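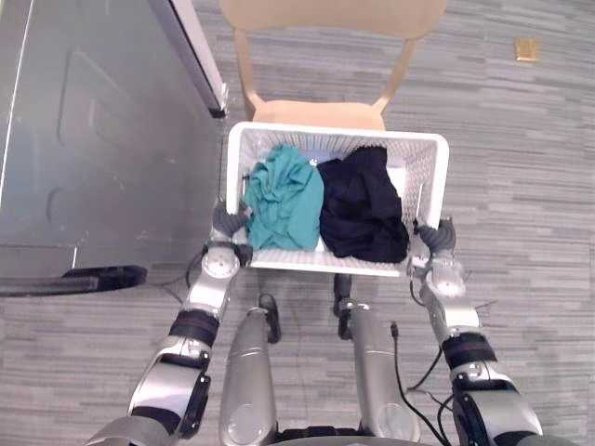

The unit had been in the laundry corner at Kinholm since September, and Vidar Løken had the job of keeping it going. He kept a notebook for it. The robot was an Ollus, serial 2815, and the residents called it Ollie, which he did not.

Its trouble that week was the right wrist. It could take hold of a basket with both grippers and lift it level, and then after a while the right side would start to sag. The log gave code 222 every time. The manual said 222 meant cable strain or joint temperature and to contact the dealer.

The dealer was Ceruno. Vidar called them and got Esmaeil Salehi, who had set the unit up in the first place.

"Is it hot?" Esmaeil asked.

"No. I had my hand on it."

"Then it's the cable. Send me the wrist camera with the room lights off. If the picture has bands across it when the joint turns, the camera line is getting pinched too, and you'll have to reroute both."

Vidar waited until the residents had gone up to supper. He parked the arms, turned off the lights and stood with the tablet against his chest so the screen wouldn't throw any light. Then he turned the joint six degrees at a time and saved a picture at each stop.
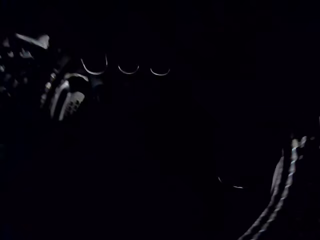 Wrist camera, lights off.

He sent the lot to Esmaeil and sat down to wait. He thought about Folke Haugen, who had done this job before him and had never opened a manual in his life. Folke had fixed dryers by leaning on them and listening. When the Ollus was ordered he had read the brochure through twice, put it back in its envelope and retired.

The phone rang at 9.

"No bands," Esmaeil said. "Your camera line is fine. Let out the arm cable at the second clip, a finger's width, and run the wrist calibration again."

"That's all?"

"Try it before you thank me."

Vidar turned the lights back on and got down on his knees with the small driver. The clip screw was tight and he had to go at it from two sides. He let out the cable, closed the clip, and started the calibration. It took long enough for him to write it all down, with the clip number underlined.

Then he called Folke. He hadn't planned to.

"The robot had a short cable," he said.

"Did you hear it?" Folke asked.

"Hear what?"

"A cable that's too tight creaks. Go and put your ear on the other arm."

Vidar looked over at the left arm. He took the phone with him.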